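Filed under: Work, Robots, Complaints (mild)

I have worked at Clastia long enough to remember when the gift packing was done by people who were bored, and I was one of them. We fill things with candy. Mugs, mostly, with somebody's logo on the outside, which then go to conferences and end up holding pens. In a good week we do about 300. It is the kind of job where you can plan an entire kitchen remodel in your head and still hit your numbers.

Last October, Erick Simiyu came back from a trade show with a light in his eyes, and by the end of the month we had arms. Little ones, on tables, with a lot of cable. The plan was for the arms to do the filling while the humans moved on to "higher-value tasks," a phrase I have now heard often enough to know it means labels.

What I had not expected was how much of the changeover would be teaching. Gladys Mohamedi packed mugs for years and can do it while arguing on the phone. Now she spends her mornings working out where a candy should sit so that a machine has a fair chance at it. She moves it a little to the left. She moves it back. She is more patient with that arm than she ever was with me, and I was her trainee.
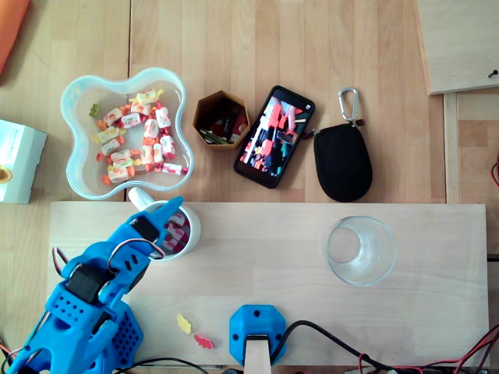 Gummies are the real trouble. A wrapped candy has ends and a middle, and the arm seems to respect that. A gummy is a shape only in the loosest sense. Idrisa Tanui, who sits closest, keeps a tally of dropped ones on a sticky note, and on the worst day so far it got to 30. Dropped gummies can't go to a customer, so I suppose they count as an employee benefit.

As for the jobs, which is what my mother asks about every time she calls: we have the same people we had before. Two of us changed titles. Bakari is now a "cell lead," and he would like everyone to know that it came with no money. The shift starts 15 minutes earlier because things have to be switched on and checked, and we used to switch on by having coffee.

I do miss some of it. Packing was dull, but it was dull together, and you could talk. Now you talk until something on the table stops moving, and then everyone goes quiet and looks at it like relatives around a hospital bed. The conversation never quite gets back to where it was. I still don't know how Gladys's story about the landlord ends.

On the other hand my wrists have stopped hurting, and I'd be lying if I said I wanted that back. Erick is already talking about doing the lids next. I've asked to be on labels that week.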